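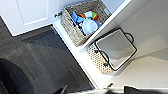 September always gets me going on the clothes. The mornings warm up, the heater stays off, and suddenly I can't stand the state of the cupboard a minute longer. So I made a big pot of tea and got stuck in, and I have to say I had a lovely time.

My old neighbour Malachy Ó Briain used to say you should hang up whatever you reach for most and put everything else in a basket, and I've come around to his way of thinking. Socks, scarves and odds and ends can live in a jumble quite happily. Knits are harder.

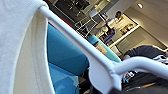

I know you're meant to fold a good jumper so the shoulders don't stretch, but if I fold it I forget I own it - and then I go and buy another one in the same colour! So the light ones get a hanger, the heavy ones go flat on a shelf, and two that I never wear are off to my cousin in Holloway.

I still haven't decided about the scarves. The tea went cold, of course, so I made another pot.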